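Notes for week 2 – Collecting demonstrations by hand

Course staff: Harish Alva, Szu-yu Hsu

**What counts as an episode**

One episode is one complete attempt at the task, from the start pose to the release. Save it even if you fumble the pick. Mark it as a fumble in the log and leave the trimming to us. An episode that begins with the object already between the fingers can't be used.

Each pair records 200 episodes. Keep each one under 30 seconds. Last year's set, Lata, ended at 3,096 episodes after cleaning, and most of what we threw out was too long or started late.

**Before you record**

- Wipe the lens and check that both finger pads are seated.
- Open and close each gripper fully, so the width reading has its two end points.
- Write the task name in the log exactly as it appears on the task sheet.

**Moving the gripper**

Move at a steady pace, slower than your bare hand would. Come in with the jaws open and pause briefly before closing. Keep your free fingers out of view of the camera. If you use both grippers, decide which one leads and stick with it for the whole episode.

**Varying the setup**

Change where things lie between episodes. Small shifts are fine, but change the surface as well every so often. A policy trained on one clean table tends to fail on the next table. Homes are good places to record: fruit on a plastic sheet over a bed, with dishes of vegetables behind it, is a perfectly good setup. 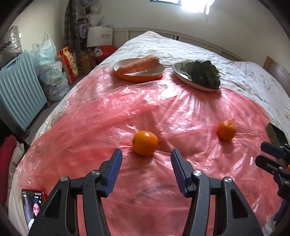
Round objects roll, so close on the widest part and lift straight up. With soft items, stop squeezing as soon as the item is held – the pads grip well enough without extra force.

**Handing in**

Copy the episodes and the log to the course drive, one folder per pair. Questions about the log go to Szu-yu Hsu, and faulty grippers go back to Harish Alva.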